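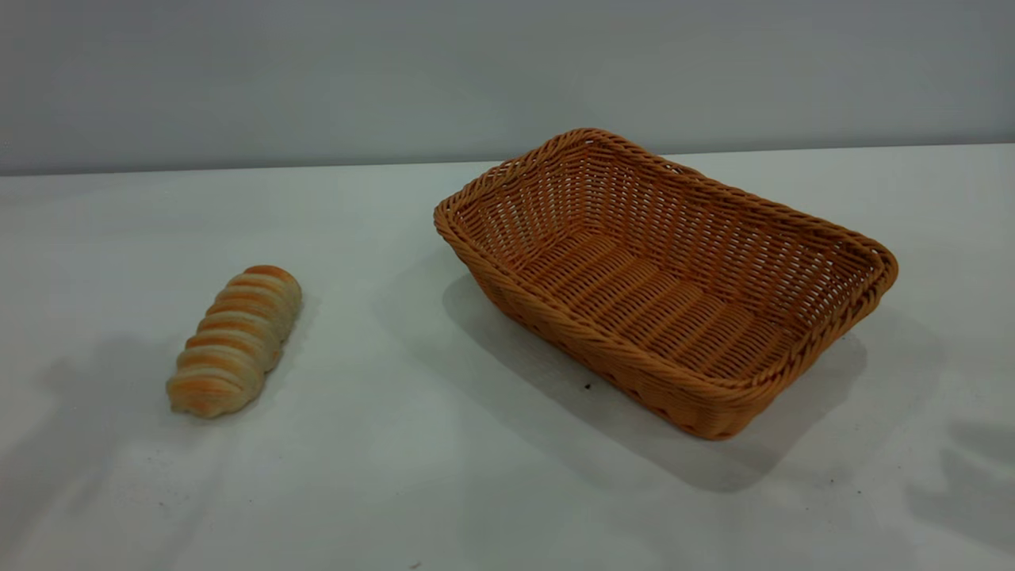 Faut-il vraiment une corbeille à pain quand on a déjà une planche et un torchon ?

Pour une baguette qu'on attaque debout dans la cuisine, la planche suffit très bien. Dès qu'on pose des petits pains au milieu d'une table avec du monde autour, une corbeille change la vie (et la nappe, surtout la nappe).

Je traînais les pieds depuis des années. Chez nous, le pain arrivait à table dans ce qui tombait sous la main, un saladier, une assiette creuse, une fois le couvercle d'une cocotte. Et puis Joelle Chidiac, ma belle-sœur, m'a offert la corbeille Issa de chez Bamum, la rectangulaire, et je m'en sers tous les jours depuis janvier 2019. Je peux donc en parler avec un peu de recul !

D'abord la forme. Rectangulaire, coins arrondis, côtés qui s'évasent vers le haut. J'avais toujours cru préférer les rondes, mais sur une table étroite comme la nôtre, la rectangulaire se glisse entre les plats sans qu'on déménage la carafe. La couleur tire sur le caramel, un orangé assez chaud. Sur une table blanche ça réveille tout, sur un bois foncé je trouve ça un peu triste – question de goût, mon mari Fares pense exactement le contraire.

Je la remplis le plus souvent de petits pains torsadés, ceux en spirale, bien dorés sur les bosses et restés pâles dans les creux. C'est la recette d'Afaf Harb, que je rate une fois sur deux parce que je roule le boudin trop serré.
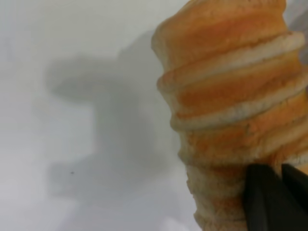
Le secret, d'après Afaf, c'est de laisser la pâte tranquille après le façonnage, et de ne pas ouvrir le four toutes les deux minutes. Je l'ouvre quand même. Du coup j'ai souvent un bout moins coloré que l'autre, et c'est celui que les enfants réclament, allez comprendre. Ces pains-là font des miettes, il faut le savoir, et c'est là que j'attendais la corbeille au tournant.

Eh bien, le bilan est mitigé. Le tressage est assez serré, les grosses miettes restent dedans. Les fines, en revanche, se logent entre les brins, et les faire sortir demande de la patience. Je retourne la corbeille au-dessus de l'évier, je tape dessous, puis je passe un vieux pinceau à pâtisserie dans les rangs. Avec un torchon au fond le problème disparaît, mais on cache le tressage du fond, que j'aime bien, moi. 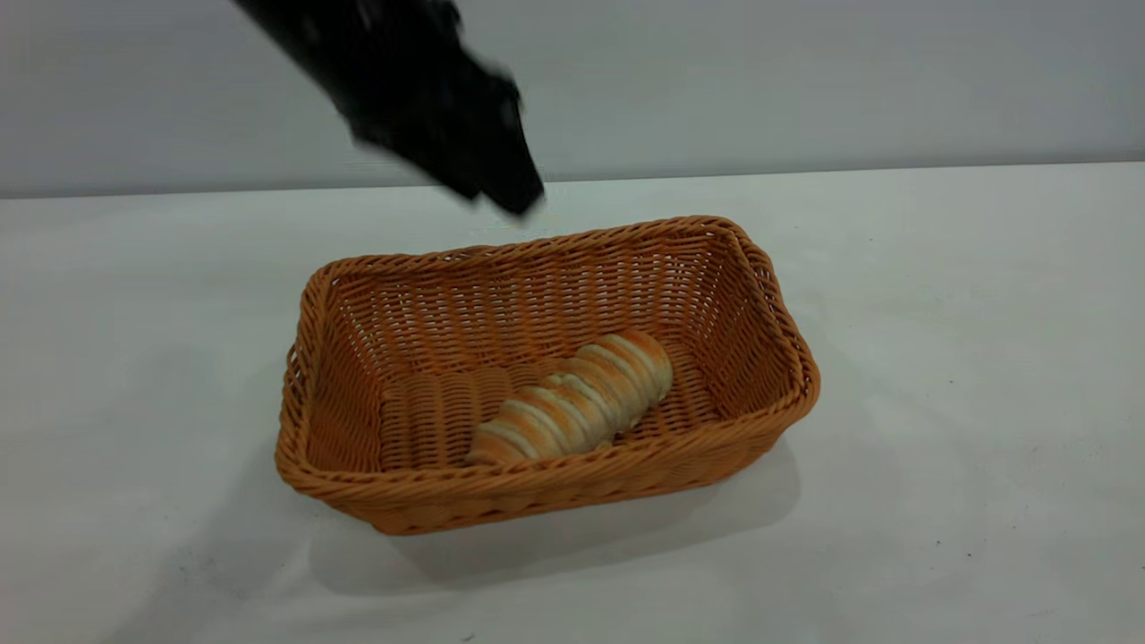
Côté solidité, rien à redire. La mienne est tombée du plan de travail en mai, sur du carrelage, et elle s'en est sortie sans une trace. Le bord est épais, tressé comme une corde, on l'attrape d'une main sans regarder. Je craignais qu'il s'effiloche, et pour l'instant tout tient. Mon voisin Casimiro Segura a pris la Stultex, un modèle plus fin, et son bord a commencé à s'ouvrir dans un angle. Il l'a recollé, ça se voit un peu.

Pour l'entretien, un coup d'éponge humide et je laisse sécher à l'envers. Je ne la mets pas au lave-vaisselle, même si Ghassan jure que la sienne y passe toutes les semaines !
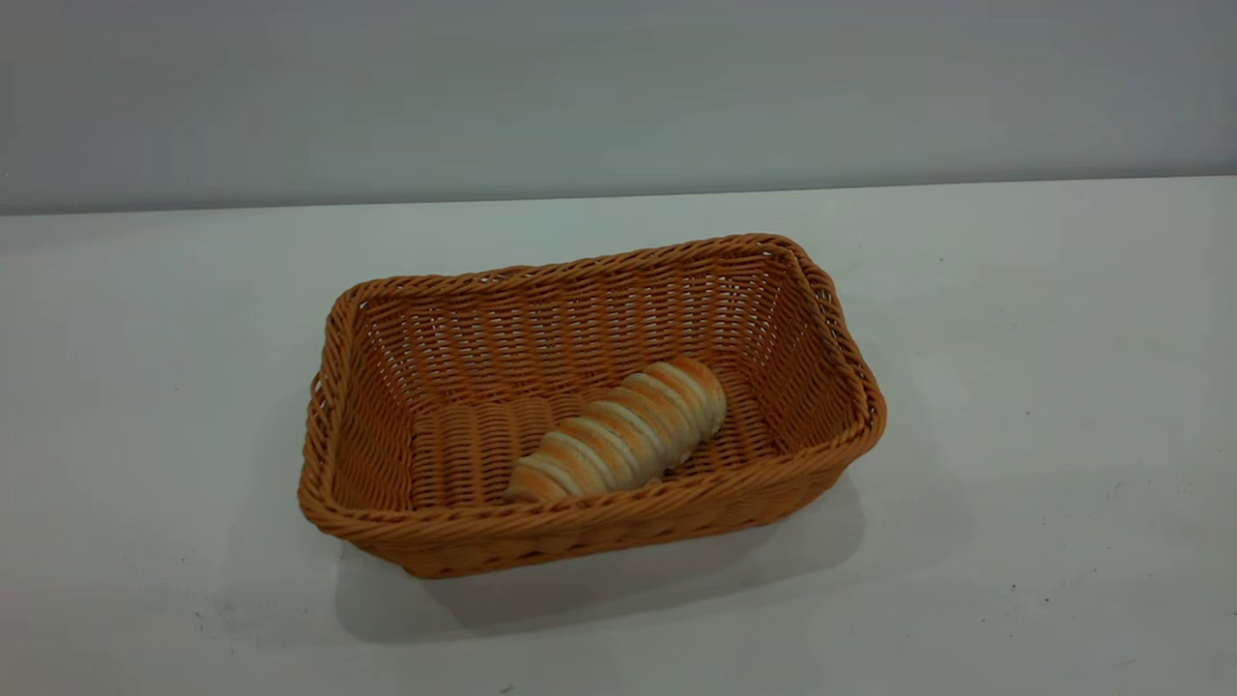 Photos : Joelle Chidiac

Parlons taille. Un seul pain dedans, ça flotte, on dirait qu'il attend des copains. À 4 pains torsadés, elle est bien garnie et on peut encore se servir sans tout renverser. Pour les grandes tablées il m'en faudrait une deuxième, ou alors je fais des allers-retours à la cuisine (c'est ce que je fais). J'ai regardé chez Sullow, qui vend un format plus long, mais il ne rentrerait pas dans mon placard.

Autre petit reproche, elle ne ferme pas, évidemment, et le pain du soir est sec le lendemain matin. Pour la nuit, je remets tout dans un sac en tissu et la corbeille reste vide sur le buffet, avec parfois les clés de Fares dedans, ou une banane.

Je la conseille à ceux qui servent souvent des petits pains ou des viennoiseries. Si vous êtes plutôt grosse miche à trancher, gardez votre planche. Et si quelqu'un a une meilleure technique que mon pinceau pour les miettes, les commentaires sont ouverts, je prends tout !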